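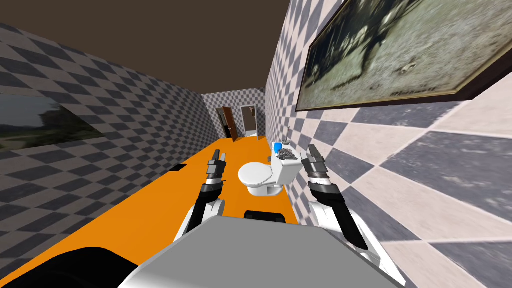
Surely a narrow room is only a wide room with less floor in it, one visitor to our December open evening remarked, and asked why a robot that can reach for a cup in a kitchen should need to be taught all over again in a bathroom. It was a fair thing to ask, and we gave a rather poor answer on the night, so a good part of this report is our attempt at a better one.

Student Projects > Robotics > Reaching in Narrow Rooms

Reaching in Narrow Rooms: where should a two-armed robot put its arms before it begins?

Our project was carried out in the Nwachukwu Building at Rullside, entirely in simulation, over two terms that went by a great deal faster than we had expected. We had started with the grand idea of getting a robot to tidy a whole house. Our supervisor listened very kindly and suggested we might begin with one shelf. We ended up with the top of a toilet tank, and we have grown quite fond of it.

What we wanted to find out

Most of the reaching exercises we had done in class began with the arms spread comfortably wide, because that keeps the hands out of the robot's own view and leaves plenty of room for the elbows to swing. In a kitchen it works very well. In a room shaped like a corridor it is a different matter, as the wall is already taking up the space where an elbow would like to go. Our question was a simple one: if the robot begins with its hands raised in front of it, one on each side of the thing it is facing, does it reach its target more often than when it begins with its arms wide?

The task was to bring one hand to a point just beside a small blue cup on the tank lid, close enough that the fingers could be shut around it. We did not ask for the cup to be picked up. We did try lifting in the early weeks, but so many things can go wrong with fingers — and they went wrong in such different ways — that we could no longer tell whether the starting position mattered at all. We cut the lifting out and felt a little sad about it, and then we got some results.

The rooms

We built 4 room layouts, all of them long and thin, and varied the textures, the pictures on the walls and the small items left near the cup. The version with grey and white diamond tiles on the walls and an orange floor was the one we used for nearly all our debugging, so we have looked at it more than any person should look at a bathroom. It is a useful room all the same. The toilet is up against the right wall, so the two arms have quite different jobs: the left has open floor beside it and the right has to travel along the tiles. There are also some grey metallic items on the tank lid next to the cup, which means that a hand coming in carelessly from that side has something to knock.

The method

All the motion was planned with Enix, the small planner written by an earlier year's students and handed down to us with a great many helpful comments in the code (and one or two unhelpful ones). We gave Enix the robot's starting pose and the target point, and let it choose which arm to use. A run ended when a hand arrived, when any part of the robot touched something it should not have, or when the planner ran out of time. The runs were done overnight on Oden, our department's shared computer, and we would like to say sorry to everybody who was waiting in the queue behind us.

Before each run we moved the robot's base by a small random amount, so that it never faced the toilet from precisely the same spot twice. We added this late, on the advice of another group, and had to throw away everything we had collected until then. It was painful, but our earlier numbers had been flattering us. A plan that works from one spot on the floor may be no good from a hand's width to the left.

What we found

We completed 1,401 runs under the final rules, shared as evenly as we could manage between the wide start and the raised start. In 900 of them a hand arrived at the target point. The raised start did better in every layout, and the difference was largest where the wall was closest to the robot. Of the runs that failed, 185 ended with an arm touching a wall, and nearly all of these came from the wide start.

We had expected that much. The surprise was in which arm got chosen. With the arms wide, Enix nearly always picked the left, even when the cup was nearer to the right hand, as getting the right arm in from outside meant a long, folded sort of path beside the tiles. With the hands already up, it used both arms quite freely. So to return to our visitor's question, a narrow room does seem to be more than a wide room with less floor. It takes away one of the robot's arms, or very nearly, unless you bring that arm in first.

The raised start did have a cost. With both hands up in front, the fingers can hide part of what the robot is facing. Our planner was told where the cup was, so this did it no harm, but a robot that had to find the cup by looking might well have trouble. We did not test that, and we would not want anybody to read our numbers as though we had.

What we would do next

The first thing would be to put the looking back in, and the second would be to let the robot change its mind halfway and swap arms. We would also like to try a room with the door in an awkward place, which the layouts in this report all politely avoided. The room files and run logs are on the project shelf in Rullside's shared store, together with our notes on getting Enix to start up properly on Oden, which may save the next group an afternoon.

4 shares | 0 comments

Contact the Rullside student projects office | © Rullside Student Projects | Back to top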